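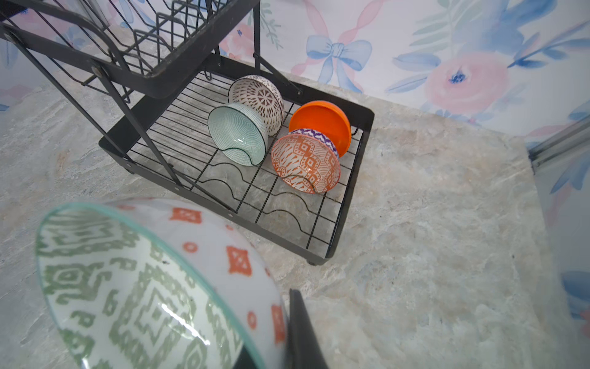 Home & Garden > Kitchens and Plumbing > Hard water: softener, or just live with it?

Started by marlpit_lane, Mon 6 April

marlpit_lane
We moved in January from a soft water area to a very hard one and I am trying to decide whether to spend money on it. Utix lists our postcode at 305 mg/l as calcium carbonate. The kettle furs up inside a week, the shower screen is permanently cloudy, and everything washed by hand dries with white marks on it unless it gets a tea towel straight away. There's no dishwasher and no room for one, so that is all the washing up.

I have had one quote, from Pearce, for a Jirkis twin-tank softener under the sink with a separate drinking tap. The cost is more than I wanted to spend but not impossible. The house is a 1930s semi with a combi boiler. Two adults and a teenager. Water meter fitted by the previous owners.

Questions really are: is it worth it, how much salt do they get through, and is there a cheaper thing that works?

tapwasher
Yes, worth it. We have had one for 10 years and I would not go back. Salt depends on how much water you use and how hard it is. At your level with three people you will be buying blocks regularly, so find somewhere that sells them locally before you commit. Delivery is what makes it expensive.

Check your stopcock position first. Ours comes in under the stairs and the pipe run to the kitchen added a good part of a day to the job. Also, you want the outside tap left on hard water. Softened water on the garden is a waste of salt and the plants don't like the sodium.

Ferrybridge_Don
I'll put the other side. I lived with water much like yours for most of my life and never had a softener. Kettle: citric acid, a dessertspoon in a full kettle, boil, leave for a bit, rinse. Shower screen: squeegee after every shower. Dishes: rinse in hot water and dry them up. Total outlay is a few pounds a year.

People talk about the boiler but a combi on a sealed heating circuit is not taking in fresh water all the time. The part at risk is the plate heat exchanger on the hot water side. It can be changed. Work out what that costs against a softener plus salt plus servicing and I don't think the softener wins.

tapwasher
The plate heat exchanger can be changed, yes, at the cost of a plumber and a few days without hot water. You have also left out the shower valve, the washing machine, the ballcocks and the immersion if there is one. I've seen thermostatic cartridges seize solid in hard areas.

Ferrybridge_Don
And I've seen them last. My last one went 13 years. Turn it from one end of its range to the other every so often and it won't seize.

marlpit_lane
Thank you both. No immersion. The shower valve is new, or looks it. The stopcock is under the kitchen sink, so that part is all right. The cupboard is not large, though, and Pearce said the salt would have to be loaded from the front, which I think limits which model fits.

Don, do you really squeegee after every shower? I can do it. The teenager will not.

Ferrybridge_Don
Every shower. It takes less than a minute.

quillback
Have you considered one of the electronic ones? They clip round the pipe. We have a Diltov on the rising main, fitted it myself in ten minutes, and the scale in the kettle comes off with a wipe now where before it had to be chipped off. No salt and no plumbing.

tapwasher
Those are conditioners. They don't soften the water. The calcium is still there, and whatever they do or don't do to how it sticks, when a drop of water dries on a glass or a plate you will still get a mark, because the minerals have nowhere to go. The OP's complaint is partly about marks on the washing up. A clip-on unit won't change that.

quillback
I didn't say it softened anything. I said the kettle was easier to clean. I'm only reporting what I found.

tapwasher
Fair enough. I would still want to know whether you changed anything else at the same time.

quillback
New kettle, as it happens. A few weeks before. So take it for what it's worth.

LucienneJacquet
I used to answer the phone for a plumbing merchant and this was the question we had most often. A few points which may help you.

Ask for the reserve capacity at your hardness and not the capacity on the front of the leaflet, which is usually given for a much milder figure. A machine that looks generous at moderate hardness will be regenerating very often at 305.

Ask if it is metered or timed. A timed one regenerates whether you have used the water or not. With a water meter in the house you do not want that. Twin-tank machines are nearly always metered, so your quote is probably fine there, but ask.

Ask about flow. If you have a combi and the softener restricts the flow, you will notice it in the shower, and you will blame the boiler. They can be fitted with bigger hoses.

Keep one unsoftened tap for drinking and for making up baby feed. Anyone on a low sodium diet should be told too.

Lucienne Jacquet

marlpit_lane
That's very useful, I'll go back to them with those. I hadn't thought about flow at all.

Is there anything in the middle? I was wondering about putting a filter jug in for the kettle and living with the rest for a year.

hob_nobbler
That's what we do. Jug for the kettle and coffee machine, nothing else. Cartridges are a nuisance in a hard area, as they run out well before the date on the little window. Taste the water and look at the top of your tea. When the film comes back the cartridge has gone.

For the washing up I'd look at how you dry things before spending money. The marks come from water sitting on the surface. Put bowls and mugs somewhere they can drain fully, with a gap between them, and tip them so the foot ring doesn't hold a puddle. Bowls are the worst. Stacked inside each other they stay wet for hours and you get a ring. Very hot rinse, less washing-up liquid than you think, and most of it goes. Dark glazes show every spot, pale ones hardly at all.

Ferrybridge_Don
Agree with all of that apart from the draining. A tea towel does it in one go and then the things can be put away.

hob_nobbler
A tea towel that is already wet from the first half of the load does nothing except move the water about. I'd have to get through a drawerful.

Ferrybridge_Don
Then have a drawerful. Linen, washed without fabric softener. Softener coats the fibres and they stop taking up water.

hob_nobbler
On that we agree.

greta_in_the_fens
Nobody has mentioned the drainer itself. If it's coated wire, scale collects where the wires cross and along the rim, and then when you scrub it hard the coating wears and it rusts there. White vinegar on a cloth, left a short while, then rinsed well. Don't leave it soaking. Same for the worktop underneath if it's laminate or quartz, but NOT if it's real marble or limestone. Acid will take the polish off and there's no getting it back short of having it repolished. I found out on a windowsill.

marlpit_lane
Good to know. Our bathroom sill might be real stone, so I'll keep the vinegar away from it. What do you use there?

greta_in_the_fens
Washing-up liquid, warm water, microfibre cloth, dry it off afterwards. If there's already scale on it, a plastic scraper held flat and a lot of patience.

Old_Sluice
We rent, so a softener isn't an option, and I've settled on the citric acid like Don. Buy it by the kilo, it's much cheaper than branded descaler. I do the kettle, the shower head in a bag tied on with string, and the tap aerators, all on the same evening once a month. Washing machine gets a hot empty cycle with it as well. Check your manual on that, some makers say not to.

tapwasher
Be careful with citric acid and very hot water in a badly scaled kettle. You can end up with calcium citrate, which is a white deposit and harder to shift than what you started with. Warm is better than boiling. Little and often.

Ferrybridge_Don
I've boiled it for years and never had that.

tapwasher
You descale often, so there's never much there. Someone starting with a thick crust is in a different position.

Ferrybridge_Don
That may be so.

marlpit_lane
Update. I rang Pearce. The model quoted is metered. At our hardness it would regenerate a good deal more often than I'd assumed, and they would use the larger hoses for a bit extra. They also said they could fit the pipework and valves now, while they're here doing the kitchen tap, and leave the machine until later. The valves and pipework come to a small part of the total.

I think we'll do that and try citric acid, a squeegee and better drying until next January, then decide. It does mean keeping the cupboard clear.

LucienneJacquet
That is sensible. Get them to label the valves. The next person under that sink will not know what they are for.

tapwasher
Ask them for a drain connection at the same time. The softener needs one for regeneration and it's easily left off a quote like that.

marlpit_lane
It was left off. I've emailed them. Will post again when I hear what they want for it.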